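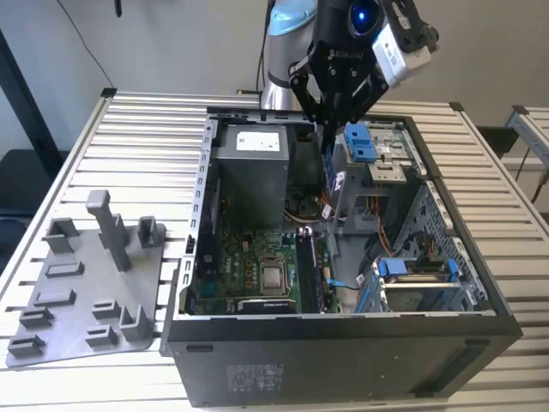

The gripper above the drive bay of an open desktop tower. The fixture plate is on the left of the bench.

Gallery: Robotic Disassembly of Desktop Computers

November 5, 2019

The picture on this page comes from the Tomoana project, a study of how a single robot arm may be taught to take apart office computers that have reached the end of their service. The work is led by Faisal Warraich and carried out at the Skudska laboratory. Further pictures will be added to the gallery as the study proceeds. The notes below relate to the picture and to the method in use.

The computer
The tower is laid on its side with the side panel removed, so that the arm can approach every part from above. The power supply, the motherboard and the drive bays can all be reached in this position. Towers of several makes are used in the study, and no case is altered before a trial.

The latches
Blue plastic release latches are fitted at the optical drive bay. The method treats a latch as a part to be found first and moved second. The arm makes a short search by touch when the camera alone does not give a firm position.

The cables
Red, orange and yellow wires are bundled near the middle of the board, and a light blue SATA cable crosses its lower part. Flexible parts remain the hardest for the system to judge. Most of the attempts recorded as failures in March involved a cable that had caught on a finger.

The camera
A white camera module is mounted on the gripper and moves with it. The position of each part is estimated again before every grasp, and no drawing of the computer is supplied to the system.

The fixture plate
Small grey blocks and a set of holders and brackets are carried on a 3D-printed plate. Practice on the plate comes before work on a computer, and the same control program, Corora, is used for both.

Results to date
The recorded set now holds 3453 grasp attempts, of which 391 were made on drives and drive carriers. The trained system removed a drive without help in nearly two thirds of its trials. A full account of the method, with the trial records, is in preparation. Requests for access to the records should be addressed to the Tomoana project office at Skudska.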